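Small kitchen corner, fridge and microwave on white tile

jasitz604
Setting up a snack corner for my brother-in-law. White tile top, small white fridge, white microwave with two knobs. Should the microwave go on top of the fridge or beside it?

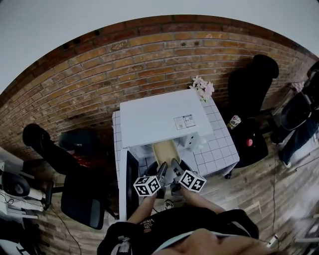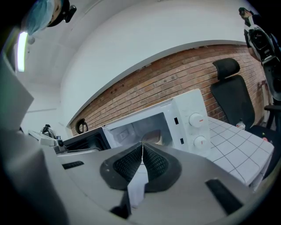 The fridge door opens to the left and so does the microwave's, so I'd like clear space on the right to put a plate down.

Brilow
Beside it. I stacked mine for 3 years and the top got scratched up.

omis_70
Disagree. Stack them and keep the tile for prep. Put a rubber mat between.

Brilow
Check the fridge manual first. Mine said nothing on top.

S. Varghese
I'd leave 2 inches behind the fridge either way. And grout stains, so seal it in April when you can open a window.

jasitz604
Manual is at his place. I'll look tonight and post what it says.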